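Search the help pages Go

Ticket: Office desktop shuts itself off partway through the afternoon
4 min read

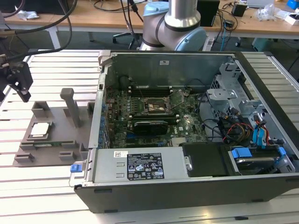
Why would a computer run fine all morning and then switch off after lunch?
Heat is the usual reason, and dust is usually behind the heat – the fans can't move enough air once the vents clog up, and the machine cuts its own power to protect itself.

Opened by Marwa Hamdy, Trireck front office, April

Hello all, and thank you for being so patient with me on the phone. The desktop by the window has been going dark at 2 or a little after, with no warning and no message, and I've lost the same Otura invoice batch more than once now (I save constantly these days!). It starts right back up if I leave it alone for 30 minutes.

First reply from the help desk
Thanks, Marwa, that's a lovely clear description and it saves us a lot of guessing. Could you tell us whether the vent at the back has some space behind it, and whether the afternoon sun reaches that corner?

Marwa
Oh dear, yes to the sun. And the Mizuno catalogs are stacked right up against the back, all 35 of them.

Help desk
Please move the catalogs, pull the desk forward a hand's width, and vacuum the outside vents with the computer unplugged. Then leave the Trovis monitor program open and send us the highest number you see.

Marwa
All done. It's reading 118 Fahrenheit at the end of the day, and it stayed on right through the invoices – I could have hugged it. The blind is down too. May I leave the ticket open until the warm weather comes?

Help desk
Of course. Status set to watching.

Contact the help desk | © Trireck | Back to top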